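Handheld gripper keeps losing hold of a soaped sponge - change the fingers or the closing force?

Posted in Workshop Builds, February
Tags: gripper, foam, servo, dish soap

trinport_garage

I'm building a hand-held gripper in my garage so I can work out grip and finger shape before I put anything on an arm. Parallel jaws, two black fingers, one servo, a Mastard controller board set to a current limit of 900 mA. The job I picked is wiping down a plate with a foam sponge.

With a dry sponge there is no trouble. Once there is dish soap on it, the sponge starts to slide down between the fingers after a few passes, and sometimes it turns and ends up at an angle. I put the soap on one face only, but it works its way to the sides. 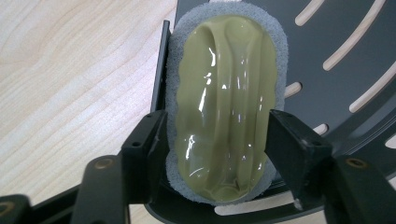 Soap on the front face, fingers low on the two sides.

The fingers only squeeze the foam slightly at this setting. I can raise the limit, but I don't want to crush the sponge so much that the face bows out. I also have some Colteo rubber sheet I could glue on the inside of the fingers. Which one should I try first? The servo is rated well above what I'm using now.

Biwott_bench

Try the fingers first. A bare finger against soapy foam has very little to hold with, and more force mostly squeezes soap out of the foam and onto the contact area.

Smooth rubber sheet won't help much either. It is fine dry and poor with soap on it. If the Colteo sheet has a ribbed side, use that side facing in, with the ribs running across the direction the sponge slides. If it doesn't, cut shallow grooves with a knife about every 2 mm. I did this on a pair of printed fingers and they went through 3,000 open and close cycles before the glue let go at one corner.

Two more things. You are holding it low, so any push on the top half tries to tip it. Move the fingers up so the contact is closer to the middle of the sponge. And use a lot less soap. That is a thick layer for one plate, and all of it has to go somewhere when you press down.

After that, raise the limit in small steps and check the face with a ruler each time. Stop when you can see it bow.

oldprinter7

just turn it up. mine runs at 2,000 and the sponge is fine, you can buy another sponge

trinport_garage

Thanks both. The sheet is ribbed on one side, so I glued that on facing in and moved the fingers higher. Less soap too. It did seven plates with the limit still at 900 and the sponge stayed where it was. It does still turn a little if I push hard near the top corner. I'm going to print a longer finger with a small lip at the back and see if that stops it.

Biwott_bench

A lip should do it. Round the edge off or it will cut into the foam.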